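Brovum folding cell, two arms: weekly inspection
Tuesday, before first run. Done with power on unless the line says otherwise.

1. Emergency stop
Pressed and released 2 times. Both arms went to hold. OK.

2. Arm bases, bolts
Power off. Torque marks on all bolts are in line. OK.

3. Gripper fingers
Left: OK. Right: small wear at the tip of one finger, still holds. I would like to change the pair at the next service and not wait until June, as the last pair went quickly after the first wear was seen.

4. Cables on the arms
Moved each joint by hand through the full range, power off. No cable pulls tight. One tie on the right arm was too close to the elbow joint, I moved it 3 cm up. Please do not move it back, the loop needs this space.

5. Tablecloth and clamps
The cloth must be flat and must not slide when a garment is pulled. Pulled by hand at each side, OK. If you replace the cloth, use the same tile pattern. The Pulari program was tuned on this one, and with a plain cloth it must be tuned again.

6. Hold test, long-sleeved shirt
Use the dark blue shirt from the test box. Both grippers take the upper corners and stretch the top edge. Check that the line between the grippers is almost straight and that no finger touches the table. 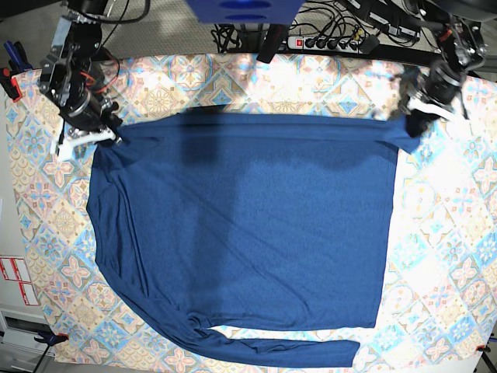

Item 6, hold test with the dark blue shirt. Top edge stretched between the grippers.

Result: OK. Repeated 14 times with no drop. The sleeve position is not part of this test, so do not write a fault when a sleeve lies across the bottom.

7. Power strip and adapters
Switch light works. Plugs are pushed in fully. The cables behind the table are not in good order. It is not a danger today, but it is hard to find which adapter belongs to which arm. Labels needed. OPEN.

8. Light on the table
The right side of the cloth is brighter than the left. The cameras can still find the corners of dark garments. With white garments I am not sure, please try it with the white shirt before the Jõgi order starts. OPEN.

9. Floor and walking area
Clean. Nothing stored inside the line. OK.

Summary: 2 items open (7 and 8). Cell may run. Item 3 to be looked at again next week, also if the grip feels normal.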